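Chapter 3
Boxes, Beds and Small Things: Sorting What We Keep

In the first two chapters we looked at cupboards and shelves, which have a fixed place in the house. This chapter is about the open box. A box can be carried to the things, filled there, and carried away again, and for this reason it is the first tool that most families use when they begin to tidy a bedroom.

We will work with one task through the whole chapter: soft toys and paper goods must be sorted on a bed. The bed is a good place for such work. It is wide, it is at a comfortable height, and nothing breaks if it falls there.

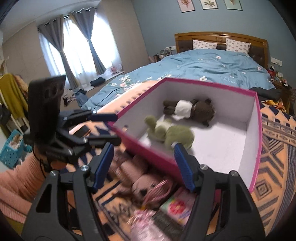
Figure 3.1 Soft toys and an open box on a bedspread. One toy still lies outside.

Soft toys are light but they take much space. When they are put in without order, the box looks full too early. Wayne Lockwood, who taught household studies at Illudside, asked his pupils to lay the biggest toy first along the far wall, and then to place the others beside it. In his class book he wrote down 136 boxes packed in this way, and he kept a short note on each one. We will read some of these notes in section 3.2.

Paper goods need another kind of thinking. They have flat sides, they can stand in rows, and they are used up and bought again. The first question is therefore how to tell one kind from another quickly. Colour helps more than words do. Of the three packs of tissues on the bed in the second figure, one is pink with a large red flower, one is black with gold letters, and one is cream and gold, so a child who cannot read yet could bring you the right one.

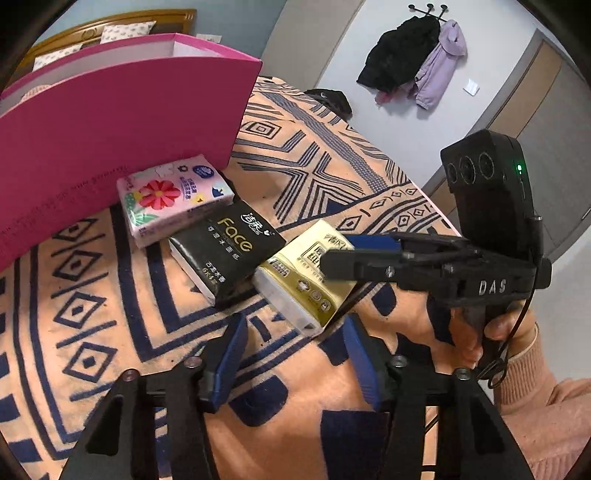
Before you continue, choose a box at home and write a list of what is in it. Keep the list, as you will need it for the exercise at the end of section 3.1.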